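Kevin Marulanda keeps his fingertip pads in a muffin tin. He looks after the hand-held grippers at Preser, and the first thing he wanted to show me was how fast a worn one comes off.

"Feel that mesh," he said. "When the little cells go smooth, you've lost your grip. I go over them with a dry toothbrush every morning, and I swap the pair together — never one side!"
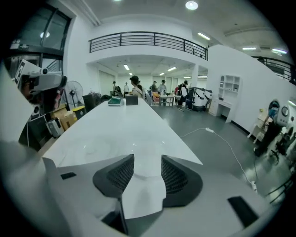 After the pads comes the gap. Marulanda closes the jaws slowly, 20 times, and listens. "A good one sounds like a drawer in a nice kitchen. If it clicks, I open it up and look at the slide. Nine times out of ten it's grit, and I love it when it's grit, you wipe it and you're done."

The recordings go to Lourenço Morais, who trains the Brodden arm on them and sends back a list of the ones he can't use. In December the list ran to 19 in one week, all from the same gripper. A screw under its marker cube had backed out by half a turn.
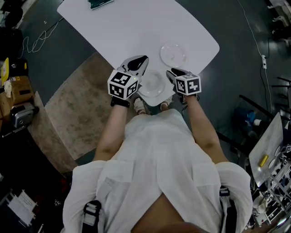 Checking a pair properly means wearing it, Marulanda says, and he gets very happy explaining why. On the bench everything lines up. Put the straps on and reach for something, and the weight moves. He likes clear plates for this, set down on a plain white table, with both grippers coming in at once and the patterns on the cubes facing up where a head camera can read them. "A clear plate is mean. If your jaws close a hair crooked, it lets you know."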